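Can a machine put the kitchen away yet?

Nov 30, 2020

My brother-in-law Rainer Gerlach asked me over dinner when he could buy a robot that clears up after the meal. He was holding a stack of plates when he asked, so I took it as a serious question. I said I would write something down, and this is it.

The short answer is no. You can buy a machine that washes dishes and one that vacuums, and both are good at it. You cannot buy one that takes the things on your counter and puts each of them where it goes. The longer answer is about why, and most of it comes down to holding things.

What the chore looks like to a machine

I spent nine years at Baumgart, where we had arms on the packing line. They lifted cartons. Each carton was the same size as the last and came down the belt facing the same way, and on a good shift an arm would do 1,000 of them without a person touching it. People who visited the plant always came away thinking that the home must be next. If it can do a carton, it can do a cereal box.

The trouble is that the carton was made easy for the arm. Someone had chosen the cardboard, set the belt speed and bolted a guide rail down so nothing could drift. At home there is no guide rail. A cereal box is open at the top and half full, and it is lying behind the toaster.

Take something as dull as a storage rack on a table. A person sees where it stands and puts things in it. A machine has to work out where the rack begins and ends, and it has to do that when the rack is black and the table is shiny and there is a big patch of light lying across the wood. Glare is a real problem. Cameras read a bright spot as a surface with nothing on it, or as an object that isn't there. We had a week in February at the plant when low sun came through one window and the arm in that bay missed its pick over and over until we hung a curtain.

Then there is getting the fingers to the thing. Two fingers have to come in on both sides of whatever you want to hold, and there has to be space for them to do it. With a rack you also have rails and posts to stay clear of. If you bump one, the rack moves, and now the machine's idea of where it is has gone out of date. 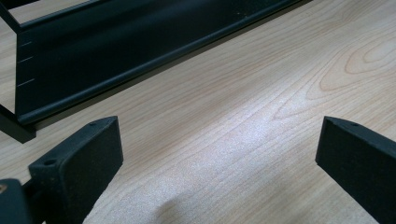 Hard things and soft things

Mattes Voß, who I worked with for years and who now does gripper design at Pevwood, divides household objects into two piles. Hard things keep their shape when you squeeze them. Soft things do not. He says he can get a hard thing picked up on almost any day you like, and that he would like to go home before anyone brings out the soft ones.

I think there is a third pile, and it gives the most trouble in a kitchen. Those are the hard things that somebody has wrapped. Leftovers, mostly. A jar or a tub may be perfectly easy to hold, and then it gets a layer of foil, and then plastic wrap over the foil so it won't leak. Foil throws light in every direction. Clear wrap barely shows up at all to a camera, and the loose end sticks out where a finger may catch it.

Squeeze is the other half. Too little and it slides down through the fingers. Too much and you crush the foil or tear the wrap. A person feels the wrap give and eases off without thinking about it. Most two-finger grippers I have worked with feel very little. Some have a soft pad on the finger, and that helps more than people expect, because the pad takes up the lumps and creases and gives you more contact. A pad costs next to nothing compared with the arm behind it.
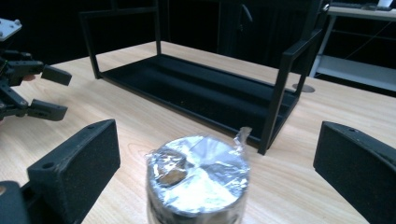

A foil-wrapped cylinder and the rack, both on one table.

Moving something wrapped into a rack would take you or me a couple of seconds. For a machine it is a row of separate jobs: find the object, come in from both sides, close by the right amount, lift, carry it over the rail without knocking the post, lower it, and let go without dragging it back out by the plastic. Each of those may work nine times in ten. Put them in a row and you fail more often than you would like.

I know this from a small test we ran at Grinby, the workshop in Stosow where I help out now. We did 132 tries at moving wrapped containers from a counter to a shelf. I won't give a success rate, as we kept changing the setup and it would not mean much. What I will say is that nearly all the trouble came at the two ends, in the first touch and in the letting go. The carrying in the middle was fine. Arms are good at carrying.

Shop floor or kitchen

If you ask me where this gets useful first, I would say the shop floor again, in the corners the carton arms never reached. Sorting returned parts, loading trays, putting tools back in their racks. A shop can live with a slow machine if it runs all night. It can also paint the table a dull color and fix the lights, and the workers will put up with that. At home people want the table they like and the lamp they like.

There is also the matter of mistakes. A dropped bracket goes in a bin. A dropped jar of soup goes under the fridge.

What has changed in the last few years is how the machines are taught. In my Baumgart days we typed in positions by hand, point after point. Now a person can do the chore with a gripper in the hand and the machine learns from the record of it. That suits messy work much better, and it is the main reason I am less gloomy than I was. You still need a great many repeats of very boring motions, in more than one room, with more than one sort of foil.

Rainer wanted a number, so I told him seven years for a machine that clears a table slowly in a house that has been tidied for it a bit – and I would not bet money on it. He said he would keep stacking the plates himself until then. Mattes read a draft of this and thinks seven is too few. I have asked him to send me his own guess, and I will add it to this post when I have it.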